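4. Grasp Planning in Clutter

The Nirnarus planner ranks grasp candidates from a segmented depth map and rejects any that would bring the arm into contact with the bin walls. Maricica Coman wrote the ranking module; the collision check was added in December.
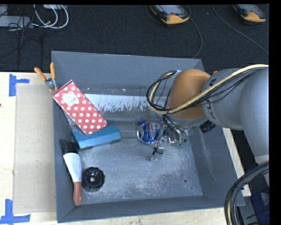

4.1 Results

The planner was run on 70 mixed bins and completed 52 of them without operator input. Clear plastic was the main source of error - depth readings were often missing on such items. Objects leaning over the rim, such as the polka-dot box, required a separate approach angle, set in the Podach configuration file.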